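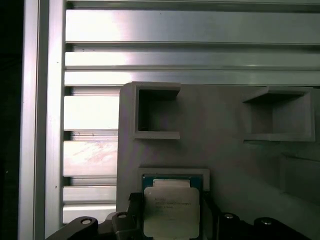
Foro > Hardware > Compras y segunda mano
Tema: ¿Alguien ha visto por escrito qué significa "grado A"?

tornillo_suelto
Enviado a las 9:42

Buenas. Llevo unos días mirando torres reacondicionadas para la gestoría de mi cuñado y cada tienda tiene su escala. Grado A, A+, A menos, oro, plata, "premium eco". He escrito a tres preguntando qué comprueban exactamente para poner la letra y las respuestas son para enmarcarlas. Una me manda al apartado de preguntas frecuentes, donde pone que el grado A "supera rigurosos controles de calidad". Otra me contesta que la letra se refiere solo a la carcasa. La tercera, Platow, me dice que el equipo ha sido "verificado en 21 puntos" y cuando pido la lista de los puntos me dicen que es documentación interna.

No digo que sea un timo. Digo que si pago la mitad de lo que vale uno nuevo me gustaría saber qué me están vendiendo. ¿Alguien tiene esa lista, o algo parecido?

mariposa_ohm
Enviado a las 10:05

La lista la he visto en otra tienda y te adelanto que te vas a deprimir. Uno de los puntos era "el equipo enciende". Otro, "el equipo se apaga". Con dos puntos así ya vas cogiendo carrerilla.

Lo que yo pregunto siempre son las horas de uso del disco y si han cambiado la pasta térmica. Si no saben contestar, no ha abierto la caja nadie.

Galvez_R
Enviado a las 10:31

Pues yo compro reacondicionado desde hace años para una academia y cero problemas. Creo que se exagera mucho. Son equipos de oficina, han estado debajo de una mesa abriendo hojas de cálculo, no minando. Un procesador de esos dura más que el edificio.

tornillo_suelto
Enviado a las 10:38

El procesador sí, eso no me preocupa. Me preocupa la fuente, el disco y los condensadores. Y que nadie me sepa decir cuánto tiempo lleva encendido el trasto.

Galvez_R
Enviado a las 10:44

Para eso está la garantía.

mariposa_ohm
Enviado a las 10:52

Cita de Galvez_R: "Para eso está la garantía."

La garantía es que mandas la torre por mensajería, te quedas sin ordenador tres semanas y te devuelven otra "equivalente". A mí me la cambiaron por una con menos memoria y tuve que pelearlo por correo hasta que se cansaron ellos.

perez_del_sotano
Enviado a las 12:17

Entro porque he trabajado en esto, en un almacén que revendía a varias tiendas, y las dos partes tenéis algo de razón.

Los equipos vienen de renting de empresas. Llegan en palés. Se les pasa un programa que mira memoria y disco, se borra, se instala el sistema y se limpia por fuera. Abrir, se abren los que fallan. La letra la pone el que limpia, mirando si hay arañazos. Fin del misterio.

Ahora, también os digo que la mayoría salía bien. Lo que volvía eran sobre todo fuentes y pilas de la placa. Procesadores muertos no recuerdo ninguno que no fuese por patillas dobladas, y eso lo hacía alguien en el taller con prisas.

tornillo_suelto
Enviado a las 12:40

Gracias, esto ya es información. Entonces la letra es estética y punto. ¿Y lo de los ahorros de CO2 que ponen en la ficha? En la de Platow sale un arbolito y todo.

perez_del_sotano
Enviado a las 12:49

El arbolito venía ya hecho en la plantilla. No sé de dónde lo sacaban, yo no vi calcular nada.

Arcediano
Enviado a las 13:20

Hablando del arbolito, pego aquí un trozo de la nota que han colgado en el blog de Platow, que le viene al pelo al hilo.
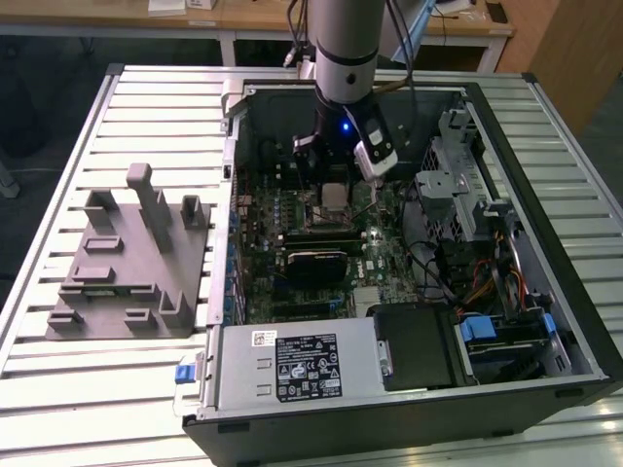
Wilamstead, diciembre

Platow anuncia un acuerdo con la distribuidora Verstraete para dar una segunda vida a los ordenadores de sobremesa retirados de oficinas. Los equipos, una vez revisados, se pondrán a la venta bajo la nueva gama Arska, pensada para pequeñas empresas y centros de formación. "Un ordenador de empresa se retira por calendario, casi nunca por avería", explica Liesl Koller, responsable de la gama. "Lo que hacemos es devolverlo al mercado con todas las garantías." Según la compañía, cada equipo Arska tendrá una vida útil adicional de 5 años y se entregará con un certificado de sostenibilidad individual.

Arcediano
Enviado a las 13:24

Fin de la cita. Me interesan dos cosas. Una, "vida útil adicional de 5 años". ¿Medida cómo, si la gama acaba de salir? Dos, "con todas las garantías". He ido a las condiciones y la garantía comercial es de 18 meses, y la batería de la placa y los ventiladores van como consumibles. O sea que confían en el equipo cinco años pero no tanto como para ponerlo en el contrato.

Galvez_R
Enviado a las 13:41

Eso lo hace todo el mundo, también con equipos nuevos. Ningún fabricante te garantiza la vida útil entera. Le estáis buscando tres pies al gato.

Y la frase de la señora esa es verdad. Se retiran por calendario.

Arcediano
Enviado a las 13:55

La frase es verdad, sí. Justo por eso me mosquea ponerla al lado de una cifra que no lo es, o que al menos no se puede comprobar. Además "todas las garantías" en una nota comercial no quiere decir nada, y en España hay un plazo legal para la segunda mano vendida por profesionales que cada uno debería mirarse antes de agradecer lo que le regalan.

nube_baja
Enviado a las 15:08

¿Y el certificado de sostenibilidad individual qué es, un PDF?

mariposa_ohm
Enviado a las 15:11

Con tu número de serie puesto, no seas injusto.

nube_baja
Enviado a las 15:16

Vale, entonces me callo.

En serio, a mí lo ecológico me parece el argumento bueno, lo que pasa es que lo estropean ellos. Aprovechar una torre que ya está fabricada es mejor que fabricar otra, para eso no necesito arbolito. Lo que habría que mirar es el consumo. En el despacho cambiamos unas torres viejas por minis y se notó en la factura, poco, pero se notó. Si va a estar encendida todo el día, echad la cuenta.

Galvez_R
Enviado a las 15:30

La cuenta la eché para la academia y no compensaba ni de lejos. Tendría que tener el mini encendido hasta la jubilación para recuperar la diferencia.

nube_baja
Enviado a las 15:37

¿Con qué precio de la luz?

Galvez_R
Enviado a las 15:52

Con el que teníamos entonces. Que sí, que habría que repetirla.

perez_del_sotano
Enviado a las 17:03

Un aviso más útil que todo esto: mirad si la placa y la fuente son de formato estándar. Muchas torres de marca llevan conector propio, y el día que se muere la fuente o encuentras la misma o a buscar adaptadores. Ahí se acaba la vida útil adicional de quien sea. En la ficha no lo ponen nunca, hay que pedir el modelo exacto y buscar el manual de servicio.

Lo otro es el soporte del sistema operativo. Un procesador que va perfecto puede no estar en la lista de compatibles y el vendedor te lo instala igual, con truco. Preguntad eso por escrito.

tornillo_suelto
Enviado a las 17:29

Lo del conector no lo había pensado. Acabo de mirar el manual de la que tenía en el carrito y efectivamente, fuente propia. La saco.

Resumiendo lo que voy a pedir por correo a las tiendas: modelo exacto, horas del disco, si se ha abierto, qué fuente lleva, compatibilidad oficial con el sistema y qué entra en la garantía. Al que me conteste con un "rigurosos controles" lo tacho.

Galvez_R
Enviado a las 17:45

Te vas a quedar sin tiendas.

tornillo_suelto
Enviado a las 17:48

Pues le compro a mi cuñado una nueva y que la pague él, que es el de la gestoría.

mariposa_ohm
Enviado a las 18:20

Antes de eso mira liquidaciones de empresas de tu zona. Yo saqué así la mía, sin letra ni arbolito. La abrí en la cocina, soplé una pelusa del tamaño de un hámster, le puse pasta y un SSD y ahí sigue. Claro que la garantía soy yo.

Arcediano
Enviado a las 19:02

He escrito a Platow preguntando de dónde salen los cinco años. Respuesta automática, me han asignado un número de incidencia. Si contestan lo pego.

Galvez_R
Enviado a las 19:10

Y si contestan algo razonable, ¿lo pegas también?

Arcediano
Enviado a las 19:13

Entero. Con arbolito si hace falta.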